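Robot Handling, week 6 - notes for the pick and place block

Read before the lab pls. Slides are up on the Prekora page, these notes cover what the slides skip.

Recap from last time. Grip = normal force x friction, per finger. Two fingers, so double it. Most groups forgot the 2 in the worksheet and then wondered why their safe load came out tiny. Redo question 3 if that was you.

Demonstrations

Each pair records 40 goes at the set task. One go = approach, close, lift, move, put down, open. Stop the recording after the fingers are fully open and not before, the Ginow script looks for the open state at the end and bins the file if it isn't there. Last year's class handed in 2,668 goes between them and a lot were lost this way.

Start pose: vary it. If every go starts from the same corner of the table the policy learns the corner. Move the object a hand's width, turn it a bit, then go again.

Speed: slower than you think. Fast wrist turns blur the picture and the tracking drops out. Marker panels should face the tracking camera at the start of each go, check this before pressing record.

Plants and other awkward things

Rigid blocks were week 4. This week it's things where the part you hold and the part that sticks out are very different sizes. Hold the pot, leave the leaves alone. Close on the sides below the rim, fingers level, and let the pot settle before you lift.

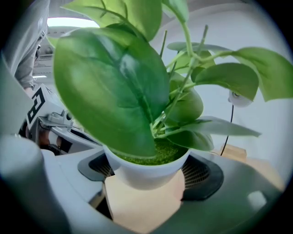
Centre of mass is the next thing. Tall top, light base - tips as soon as you accelerate sideways. Lift straight up first, then travel, then straight down. Anyone who cuts the corner will see it in the tilt plot.

Occlusion as well. A wide leaf can hide the target, the other gripper, or your partner's hand. Write down in the log which goes had the view blocked for more than a second. Don't delete them, we use them in week 8 to compare training with and without.

Two-person goes: one leads, one follows. Agree who before you start. Talk to each other.

Files

Name them group_task_number, no spaces. Upload to the Mahama folder, not Trutitz (Trutitz is for the arm groups only and gets wiped). Keep a copy untill marks are back.

Write-up

Max 1,000 words, figures don't count. What I want:
- failure types, with a go number for each
- one plot of finger width against time, axes labelled
- what you'd change about you're start poses

Due end of November, 4pm. Bring the log sheet to the next lab, signed by both of you.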